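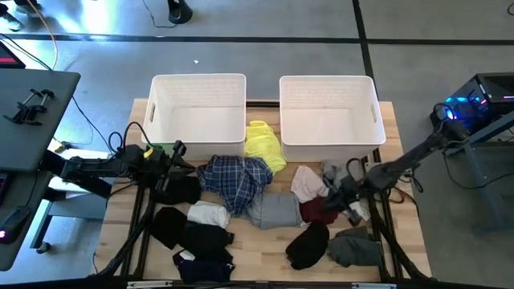

Givisthorpe, March

Comparing Two Sets of Gripper Fingers on Laundry
Afaf Ghanem and Afaf Moussa, final report for the manipulation lab course

Yes, we are both named Afaf. The grading sheet calls us G and M, so we will too.

Our question was simple enough to fit in the proposal box: do wide flat fingers pick up clothes better than narrow ones? The job was sorting a pile into two white bins with a pair of arms. G had already written the sorting script for another class and would like it known that she got a B+ for it.

Fingers

The wide pair came with the Darwish grippers. The narrow pair we drew ourselves and printed on the Skamthorpe in the basement, which took 13 hours and then took them again when M noticed the screw holes were mirrored. Both pairs were run at the same closing force. We didn't tune the force for either one, a decision we made on principle and also on a Friday.

Procedure

Each pair got 60 attempts. An attempt meant one reach into the pile, one close, one lift, and one release over a bin. It counted as a success if a single garment ended up inside. Two garments at once counted as a failure, although M argued for extra credit and still does. After every run we dumped everything back out and messed it up by hand. It is harder than you'd think to make a mess the same way twice.
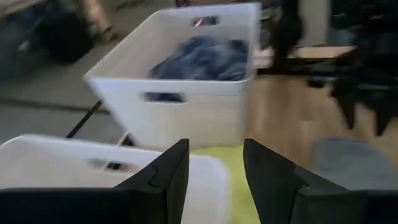

Page last changed: March, by M

Results

The wide fingers succeeded on 40 attempts and the narrow ones on 35. We had hoped for a bigger gap, in either direction. We weren't picky.

The failures were more useful than the totals. Narrow fingers got into folds nicely and then let go of them halfway up, especially with thin shirts. Wide fingers hardly ever dropped anything but were greedy, and most of their failures were doubles. Plaid gave neither pair any trouble. The old Kestimska script, which picks its grasp point by finding the tallest spot in the pile, did fine with both until two dark things lay next to each other, at which point it treated them as one large dark thing and aimed for the middle.

The wrist cameras deserve a paragraph of complaint. They are good for seeing whether there is cloth between the fingers and much less good while the arm is moving, when everything past the fingertips smears. We ended up pausing the arm before each check, and that made every attempt slower — G timed it once and asked not to have the number in the report.

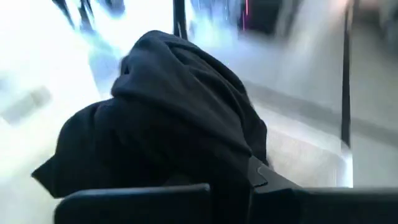
Black clothes were the worst case for that check. Our fingers are black too, and the grasp detector was a brightness threshold, so black fleece against black plastic often came back as "nothing held" and the arm would politely open and try again. We counted those as failures for both pairs. White tape on the fingertips would probably fix it. We thought of this the night before the demo.

What we would change

Tune the force for each pair. Use a detector that looks at finger position as well as the picture. Print something between the two widths, since the answer to our question seems to be "medium," and check the screw holes first.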